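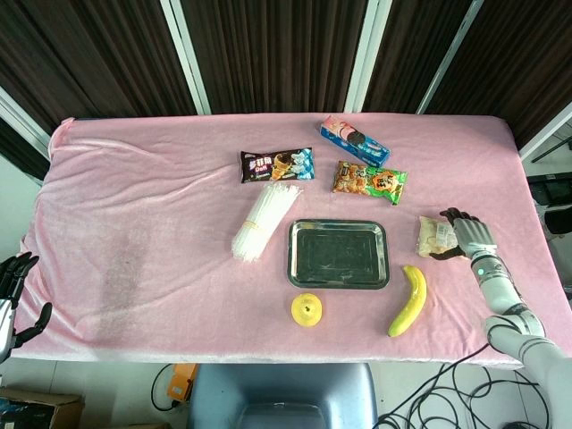 Section 4: Setting up the table for the sorting task

By now you should have both arms homed and both hands answering from the control page (if not, go back to Section 3, I'll wait!). This part covers getting the table ready, picking your objects and doing a first grasp. I wrote it for new members of the Jiltham robotics club, but the Shawky beginners' round uses nearly the same layout, so it works for that too.

Allow 30 minutes the first time. After a few sessions you'll be down to 14 or so and wondering what took so long.

What you need
A table, cleared off
The cloth from the club cupboard
The steel tray
Six to nine objects, mixed shapes
The task card for your session

4.1 Laying the cloth

1. Lower both arms to the park position and press Pause on the Prallier control page. The page should say PAUSED in capital letters. If it says WAITING, press it again.

2. Spread the cloth over the whole table and let it hang over the far edge. I like our pink velvet one. It has seen better days, but things don't skid on it the way they do on a bare tabletop.

3. Smooth out the big folds in the middle. Small wrinkles are fine – I used to spend ages on those and my scores never changed. A thick fold under an object is different, as it can tip a box right when the fingers close.

Note: If the cloth bunches up at one end, leave it, as long as nothing you want to pick up is sitting there.

4.2 Putting out the objects

4. Set the tray near the center of the cloth, empty.

5. Place your objects around it. Go for variety! A banana, a biscuit box, a bag of snacks, something small and round, a wrapped pastry – all of these ask for different things from the hand. Leave enough room between them for the fingers to get down on both sides.

6. Turn a few objects at an angle. If everything is lined up square, you will train yourself into one wrist position and get a nasty surprise at Shawky.

7. If you use thin sticks, gather them in the middle with a small band first. Loose ones are a whole evening's work and belong in Section 7.

Caution: No glass, no open drinks, and nothing you'd be sad to see squashed. Put real ice cream back in the freezer between runs (I have cleaned that velvet once and I am not doing it again).

4.3 First grasp

8. Check that the cables on the floor are clear of your feet and of anything with wheels. Then press Resume.

9. Start with a soft bag on the right side of the table. Set grip force to 33 on the slider. The default of 70 is meant for boxes, and it will turn a bun into a pancake.

10. Bring the right hand in over the bag, curl the fingers across the top and tuck the thumb underneath. Keep the left hand open and off to the side of the table for now.

11. Close slowly and stop as soon as the plastic starts to crinkle. Lift a little, hold for a slow breath, then move to the tray and open.

Note: If the bag slides out, don't raise the force yet. Nine times out of ten my thumb was too high. Go back to step 10 and tuck it lower.

12. Repeat until you get three clean drops in a row, then switch hands and mirror everything.

Caution: Keep your own hands off the table any time the page doesn't say PAUSED. Yes, even to rescue a rolling fruit.

When you finish, park the arms, write your final grip setting on the task card and put the food objects back in their bin. Two-handed grasps are in Section 5.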